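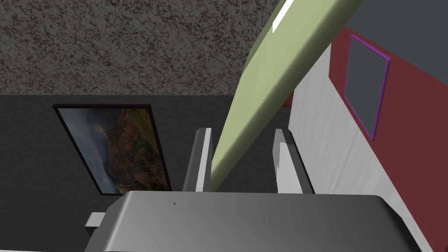
Bastellの最初の部屋を無事に読み込めたら、この章ではいよいよ「長いものをつかむ」練習に入ります。前の章で小さな積み木をつまんでは置き、つまんでは置きと繰り返してくださった方には、少し物足りないくらいの準備運動だったかもしれませんね。長い板になると勝手がずいぶん違います。積み木なら指の真ん中に入れてしまえばそれで済んだのに、板のほうは端を持てば先が振れ、角度をつけて持てば肩や壁にぶつかり、と何かと気を使わせてくれるのです。練習の合格点はひとまず、大きな淡い緑の板の下端が、立てた左右の灰色の指のすきまに入るところに置いてください。板が斜めに伸びて、奥の壁や額の手前を横切るくらいになっていてもかまいません。閉じるのはそのあと、落ち着いてからで大丈夫です。

始める前の確認

お急ぎの気持ちはとてもよくわかるのですが、お問い合わせの多くはこの確認を飛ばしたところから始まっていますので、お茶でもいれながら、ひとつずつ見ていってください。

・Bastell本体とGrivgate(操作画面のほうです)の両方が起動していること。片方だけでも部屋は表示されますが、腕は動きません。
・Grivgateの左上に「接続済み」と出ていること。「待機中」のままなら、一度Grivgateだけを閉じて開き直します。
・腕の選択欄で、左と右の両方にチェックが入っていること。
・部屋の保存先に空きがあること。記録を取る予定がある方は、後半の「記録を残す」を先にお読みください。

注意:Bastellは計算の中の部屋で動きますので、板を落としても机にぶつけても壊れるものはありません。ただし、同じ操作画面から実機の腕にもつなげるようになっています。実機をお持ちの方は、練習のあいだ、接続先が「部屋」になっていることを必ず確かめてください。「実機」のまま動かすと、画面の外で腕が本当に動きます。

手順A 腕を板のそばまで連れていく

1. Grivgateの「姿勢」から「初期姿勢」を選びます。両腕がゆっくり戻りますので、止まるまで待ちましょう。途中で別のボタンを押すと、そこで動きが打ち切られます。

2. 使うほうの腕を決めます。板が右手側に見えているなら右腕、左手側なら左腕が素直です。どちらでも届きそうなときは、机から遠いほうを選んでください。机の天板は思いのほか場所を取るもので、ひじがぶつかる相手はたいてい板より机なのです。

3. 速度のつまみをいちばん低い目盛りに合わせます。慣れてきたら上げてかまいませんが、最初の一回だけは、だまされたと思って低速でお願いします。

4. 「移動」タブで、腕の先を板の手前まで進めます。一気に寄せようとせず、少し進めては止め、止めては視点を切り替えて眺める、というくらいの調子がちょうどよいと思います。

5. 板の端が指先の正面に来たら、いったん手を離します。つまみやキーから手を離すと、腕はその場で姿勢を保ちます。

メモ:腕が進まなくなったときは、関節が曲がりきっていることがほとんどです。画面下の関節表示で黄色くなっている項目がないか見てください。黄色があれば、少し戻って手首を回してから近づき直すと、すんなり通ることがあります。

手順B 指を板に合わせる

1. 視点を「手先」に切り替えます。左右の指が手前に見え、その向こうに部屋が見える視点です。

2. 「指」のつまみを「開く」のほうへ、止まるまで動かします。

3. 手首の角度を板の傾きに寄せていきます。初期値からだいたい35度まで回せば、練習用の部屋ではほぼ足ります。数字を直接打ち込むこともできますが、はじめは矢印キーで少しずつ回すほうが、板と指の向きがそろっていく感覚がつかめて楽しいですよ。

4. 板の下端が指のあいだに入るまで、ゆっくり前へ進めます。片方の指だけに当たってしまうときは、進むのをやめて横に少しずらします。当たったまま押し込むと板のほうが逃げていき、追いかけっこになります。

5. 「閉じる」を押します。指が動き終わってから、500ミリ秒ほどの間を置いて、表示が「把持」に変わるか「空振り」に変わるかが決まります。この間がもどかしくて二度押しされる方がとても多いのですが、二度目は「開く」として受け取られますので、どうかひと呼吸だけお待ちください。

注意:「把持」と出ても、持ち上げるまでは安心しきらないでください。端をほんの少し挟んだだけでも表示は変わります。低速のまま軽く持ち上げてみて、板の先が大きく垂れるようなら、下ろしてもう一度手順4からやり直しましょう。やり直しは恥ずかしいことでも何でもありません。このキットを組み立てたGaeteの工房でも、みんな当たり前のようにやり直しています。

手順C 全体を眺めて、もう片方の腕をよける

長い板を扱うときにいちばん忘れられやすいのが、使っていないほうの腕です。手先の視点に夢中になっていると、反対の腕がどこにあるのかはまるで見えません。動かす前に一度「頭部」の視点へ切り替え、体の上から部屋を見渡す癖をつけておくと、あとがずっと楽になります。

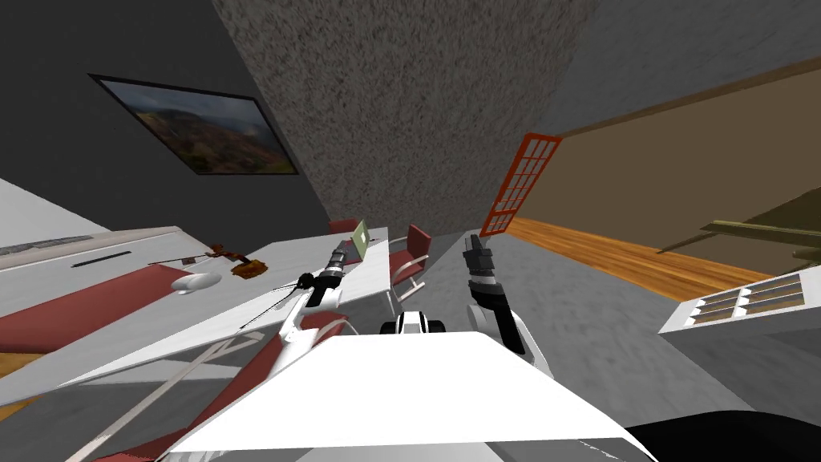 1. 視点を「頭部」に切り替え、左右の腕の位置をそれぞれ確かめます。頭部の視点では床や机が大きく傾いて表示されることがありますが、腕を動かす計算には影響しませんので、そのまま進めてください。見づらければ「表示」の「水平をそろえる」を入れます。

2. 机の上に腕が出ているときは、天板に載っているものとの距離を見ます。練習用の部屋には、机の奥に開いたノートパソコンが置かれていて、左腕の先がちょうどそちらを向きやすい並びになっています。ここで腕を前に伸ばすと画面に触れますので、引くときはまず上へ、それから手前へ、の順でお願いします。

3. 机の脇の床の上にある腕は、先を上に向けたままにしておくのがいちばん邪魔になりません。赤い椅子のほうへ振るのは避けましょう。背もたれは見た目より当たり判定が広めに取ってあります。

4. 両腕のあいだに板を通せるだけの余裕ができたら、手先の視点に戻って、持ち上げの操作を続けます。

メモ:手先から細い棒のような線が机の上に伸びて表示されることがあります。邪魔に感じるときは「表示」の「補助表示」を切ってみてください。設定によっては消えない線もありますが、練習の出来には関わりません。

メモ:壁の風景画は、向きを見失ったときのよい目印になります。手先の視点をぐるぐる回しているうちに、いま自分がどちらを向いているのかわからなくなるのは誰にでもあることです。頭部の視点で絵の場所を覚えておいて、手先の視点で同じ絵を探すと、案外すぐに帰ってこられます。

記録を残す

うまくつかめるようになると、今度はそれを残しておきたくなるものです。記録にはUmportという小さな書き出し道具を使います。Bastellと一緒に入っていますので、別に用意していただくものはありません。

1. Grivgateの「記録」タブを開き、「Umportへ送る」にチェックを入れます。

2. 残したい視点を選びます。手先と頭部の2つを選んでおくのがおすすめです。手先だけの記録は、あとで見返したときに腕がどこを通ったのかわからず、首をひねることになりがちです。

3. 「記録開始」を押してから、手順Aの1に戻って最初から動かします。途中から録ると初期姿勢が入らず、再生のときに腕が急に跳びます。

4. 終わったら「記録終了」を押し、名前をつけて保存します。名前は何でもよいのですが、「テスト」「テスト新」「テスト新本当」と増えていくと、しばらくして泣くことになります(わたしのことです)。物の名前と腕の左右くらいは入れておきましょう。

注意:一回の記録は2,000コマまでです。上限に達すると自動で止まり、腕のほうはそのまま動き続けます。長い練習を残したいときは、手順ごとに区切って録ってください。

うまくいかないとき

「閉じる」を押しても指が動かない
接続表示が「待機中」に戻っていないか確かめます。戻っていたら、腕を初期姿勢にしてからつなぎ直してください。

毎回「空振り」になる
板の手前で指が閉じていることが多いようです。手先の視点では、板が実際より近くに見えることがあります。もうひと押し前へ進めてから閉じてみてください。

持ち上げると板が壁に引っかかる
手首を戻しながら持ち上げます。先に高さを稼ごうとすると、長いほうの端が外へ振られます。板をいちど手前に引き寄せてから上げるのもよい方法です。

画面が重く、腕がかくかく動く
「表示」の「床と壁の模様」を切ると軽くなります。つかむ練習には差し支えありません。昨年の12月より前の版をお使いの方は、更新だけで直る場合もあります。

どうしても直らないときは、Umportで保存した記録を添えてお送りください。文章だけで「板が変なほうへ行きます」と書いてくださるお便りもうれしいのですが、記録が一本あると、こちらでも同じ動きを再生しながら一緒に悩めます。

次の節では、つかんだ板を反対の手に持ち替えます。腕はつかんだ姿勢のままでも始められますが、いったん休憩される方は、板を下ろして部屋を保存しておいてください。

文:Tarık Kaplan 改訂 26/4/2

前の節 | 目次 | 次の節 | 用語集 | 更新履歴
© Gaete Bastell利用の手引き お問い合わせ ページの先頭へ戻る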